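Notice to Residents of the Mavero Building

The Office of Small Monuments regrets the delay in answering the fourth floor's petition. The tower of three cubes, green over yellow over red, was approved on November 26, 2020, and shall remain within its black square.
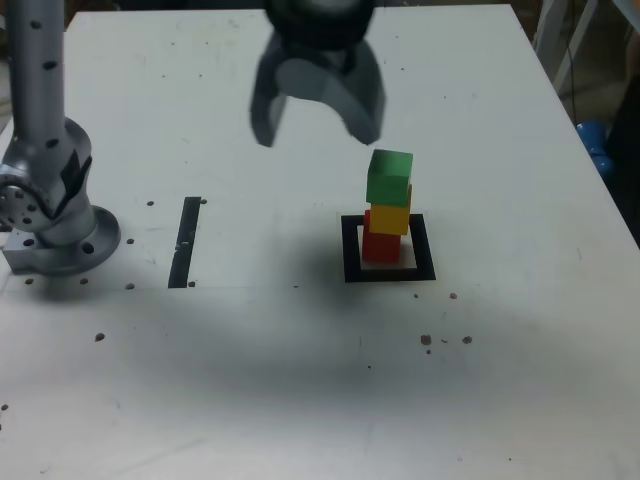 Residents of Room 404 have objected that green leans. The Office has consulted the Skaltex Code, which permits leaning in November. Yellow has filed no complaint. A fine of 500 buttons applies to any person who breathes upon the tower.

Red's request to be considered separately has been forwarded to Kong Street, where such requests are read aloud and stamped.
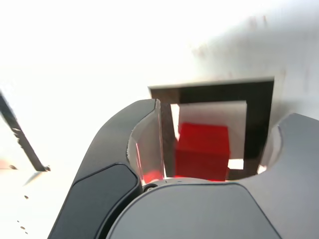 Red, considered separately.

The Office reopens at 6.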